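Mondden Table Mat — Set-Up and Care
Section 4: Laying the mat and setting out fruit
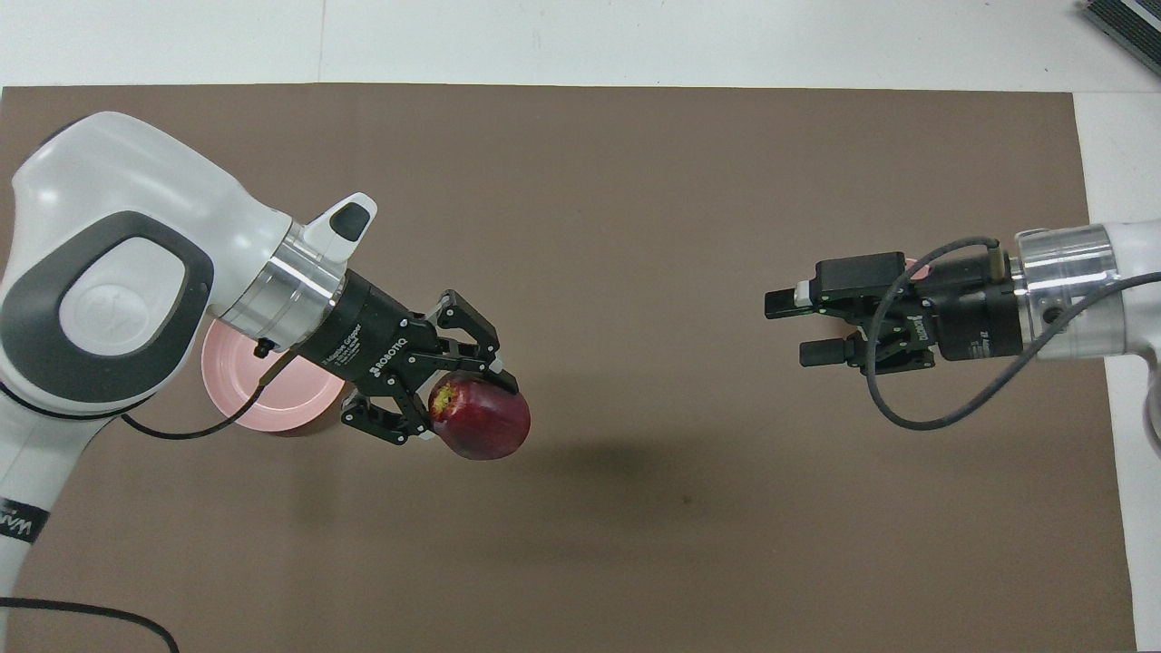 Page last changed: January, revision 26

The brown mat protects a white tabletop from plates, fruit and small spills. Use one mat per table.

1. Clear the tabletop and wipe it with a damp cloth. Let it dry.

2. Unroll the mat with the smooth side up. If the ends curl, weigh them down overnight.

3. Line up the top edge with the edge of the table. Leave a strip of bare tabletop showing along the top and the right side — the mat should not hang over.

4. Set the plate down first. A pink plate from the Cordero set is used in this guide, but any plate with a smooth foot will do.

5. Rinse and dry each apple before putting it on the plate. Lower it into place. Dropped apples bruise, and juice can mark the mat.

Note: Small variations in the brown color are normal.

Caution: Do not place anything hotter than 80 °C on the mat.

Caution: Do not drag plates across the surface. Lift them.

Replacement mats are listed under part number 942. For cleaning, see Section 5.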